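# The Well-Kept Table

*How shared households arrange the smallest things in the kitchen*

The Entwistle Household Study began in May with a modest question: where do people keep the things they use at every meal? Its authors, Lorraine Fothergill and Wayne Yeoman, wrote to 304 homes and asked each to record what stood on the dining table between meals. The replies have now been gathered into a report, published by Pavano Press on August 6, 2019.

The report gives little space to large furniture. Its attention goes to salt cellars, napkin rings, toast racks and, in a chapter that has drawn more letters than any other, the open holder in which chopsticks or spoons are kept upright. According to Ms Fothergill, such holders are seldom chosen with care. They arrive with a set of bowls or are bought in passing at a market, and they then remain in daily use for years.

"A household will discuss the colour of its cupboards for a month," she writes. "The cutlery pot is settled in a minute, and it is handled far more often."
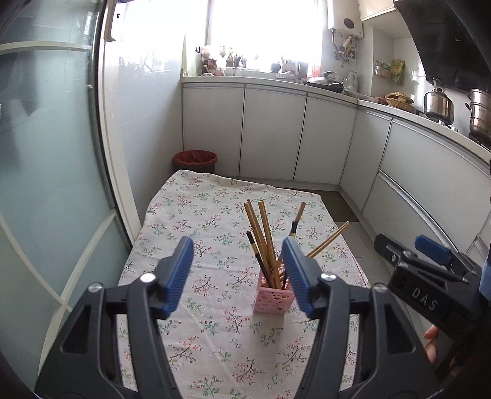 Pierced sides are recommended throughout the chapter. Chopsticks that have been washed by hand are often put away a little damp, and a solid pot holds water at the base, where wood will darken and in time begin to smell. A lattice allows air to pass. The authors advise emptying the holder once a week, rinsing it in warm water and leaving it upside down on the draining board overnight.

Plastic is treated with more respect than might be expected. Natalie Tindall, who edited the chapter, had at first favoured glazed pottery, and her notes on the matter are printed in full. She was persuaded by the replies from families with young children, several of whom had lost a pottery jar to a tiled floor. A plastic holder is light, however, and long chopsticks can tip it when they all lean the same way. Spreading them evenly is usually enough.

On mixed sets the report is relaxed. Few homes keep every pair together, and odd lengths and colours gather in the same pot. Yvonne Stockdale, whose household took part from its terrace in Grustus, sorts hers twice a year and keeps the single sticks for stirring batter and staking seedlings.

A shorter section deals with the cloth beneath. Small floral prints on a pale ground were often mentioned, and respondents valued them for the way they disguise a splash of soy sauce or tea. The authors suggest a generous drop on all sides, but ask that the cloth be kept clear of chair legs — a pulled corner can bring down everything on the table.

The full survey runs to some 278 pages, with six drawings by Wendy Mottram. Copies may be consulted in the reading room at Entwistle, where the original letters are also held. A second study, on the kitchen windowsill and its contents, is in preparation, and households wishing to contribute may write to the authors at the same address.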